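Gavalas Hand Sleeve and Fingertip Kit

For five-finger robot hands on two-arm machines. Sold per hand, left or right.

The Gavalas kit replaces the parts of a robot hand that wear out first: the flexible sleeves, the finger cuffs and the fingertips. It fits the Moserness hand, all versions, and the older Junddale hand with the adapter ring (ordered separately). The metal finger segments and hinges stay on the hand.

What's in the bag
Palm cover
Thumb sleeve with collar
Finger cuffs
Fingertips
Wrist bellows
Tube of Wusance dry lubricant, 25 ml

When to change parts
Check the sleeves every 200 working hours and replace the full set at 300. Kitchen and household work is harder on the tips than bin picking, so check those more often if the hand handles wet plastic or glass. A split in a fold of the thumb sleeve means the sleeve comes off that day – tape does not hold on this material.

Fitting
1. Park both arms and open both hands. Switch off power to the arms at the base, then wait 3 minutes.
2. Unclip the wrist bellows and slide it back. Leave the sensor bracket and its cables where they are.
3. Pull off the fingertips, then roll the cuffs down over the segments. Do not pry against the hinge forks.
4. Wipe the metal dry. Put a little lubricant on each hinge pin and work the joint by hand.
5. Fit the new cuffs, then the palm cover, then the thumb sleeve. The thumb sleeve goes on last and should not be twisted.
6. Power up and run the open and close routine with nothing in the hand.
7. Do a hold test with a light plastic object and look at the thumb contact.

Step 7 with a lidded pitcher in the left hand, then a closer view of an open hand pointing down:

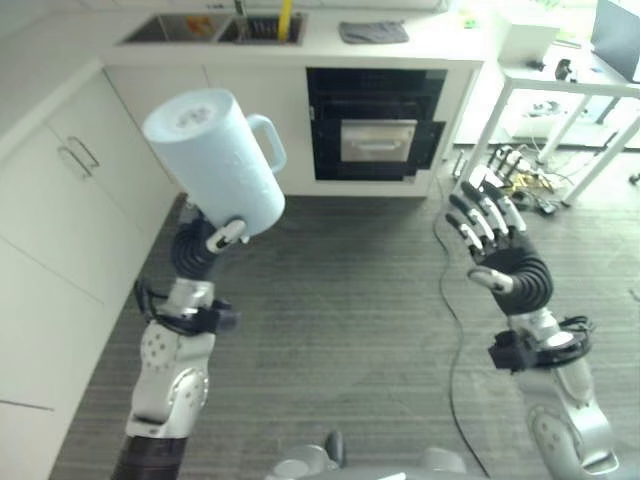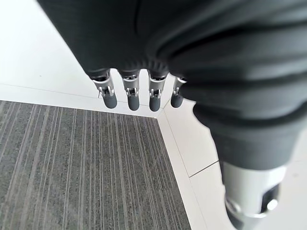

Ordering
Give the hand version and the side when you order. The version is printed inside the wrist cover on Moserness hands. Palm covers and fingertips are also sold singly – the thumb sleeve only comes with its collar. Opened bags can't be returned.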